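Dana Writes Things Down
@danawritesthingsdown
June 15, 2024

1/ OK, thread time. I spent the last several months trying to become a person who wears real clothes while working from home, and I have opinions now. Mute me if you need to, I'd understand.

2/ Background: I do billing for a small company called Orgate. We gave up the office in January and I have been at my kitchen table ever since. For the first week I wore slacks. SLACKS. With a belt! To sit next to my own toaster.

3/ By the second week I was down to a nice shirt and whatever was clean on the bottom. I know everyone made that joke years ago. I was in an office years ago, so let me have it now.

4/ My coworker Ravindra Rathore still wears a full button-down on every call. I asked him why and he said he irons on Sunday nights with the radio on and it's his favorite part of the week. I have thought about this more than I'd like to admit.

(yes I know I've got a weekday in there, it's his ritual, let him have it)

5/ Anyway. I made a rule: no pajamas after breakfast. Pajamas are for sleeping and for being sick. Everything else in the drawer counts as daywear if I say so. Which brings me to the gray sweatpants, my one true uniform.
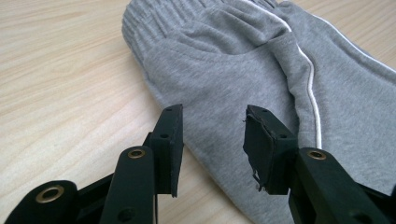 PART TWO: THE GREAT PANTS BUDGET

6/ I gave myself 400 dollars for a "work from home wardrobe" and felt very grown-up about it. First purchase was a pair of knit trousers from Ostemholm for 126 dollars. The website said they'd take me from desk to dinner. My desk is where I eat dinner, so I thought, great, we're a match.

7/ They were fine! They were also dry clean only, and I spilled soup on them on day two. The closest dry cleaner to me is a bus ride away. I wore them four times total and then hung them up so I could feel bad about them at eye level.

8/ Next I tried jeans again. I sat in them for a whole morning of invoices and by lunch there was a red line across my stomach like I'd been gift wrapped. Somebody please explain how I did this five days a week for my entire twenties.

9/ Then my neighbor Thirumalai Acharya (retired, taught high school chemistry, dresses better than anybody on our block) told me I was shopping backwards. He said to write down what I reach for first every morning for a month, and don't buy a thing until the month is over.

10/ So I taped a sheet of paper inside the closet door. I'm not going to post it because my handwriting is a disgrace, but I can tell you it said "sweats" an awful lot. "Sweats (clean)." "Sweats (same)." One entry just says "ugh."

11/ What I learned from the list: I like a waistband that leaves me alone, I need pockets, and I will never, ever steam anything. That rules out most of the clothes I own — and pretty much all of the clothes I've been buying.

12/ I took two big bags to the donation place, including the Ostemholm pair (go live your life, go to dinner). I kept one suit for weddings and funerals and one dress that I can't sit down in but love anyway.

13/ With what was left of the money I got two plain cotton cardigans and a pair of actual indoor shoes. The shoes were the surprise! I put them on after coffee and take them off when I'm done, and my brain seems to get the message a lot better than it ever did from the slacks.

14/ A few of you asked about laundry, since wearing the same stuff all week means washing it a lot. I do cold water, inside out, and I skip the fabric softener. Drawstrings get tied in a bow first if there are any. I lost one inside a hood years ago and never got it back.

15/ I fold on the kitchen table now instead of on the bed. On the bed I lie down next to the pile and that's the end of my evening. On the table I have to finish or I can't eat.

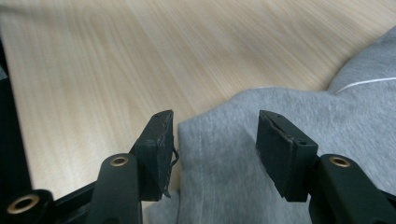

Gray stuff, kitchen table, me pretending this counts as a system.

16/ Someone in the replies wants to know if people at work have noticed. One person has. Our boss said "nice cardigan" on a call with the Rundov people and then we all went right back to arguing about late fees for twenty minutes.

17/ Ravindra says I should at least try ironing one shirt. I told him I'd do it the day he tries a meeting in elastic. We have shaken on this over video. I'll report back.

18/ OK I need to go switch the load over. Tell me what you wear to work at home, and if you have a cardigan with decent pockets under 100 dollars, send me the link, mine are too shallow for my phone and it keeps hitting the floor.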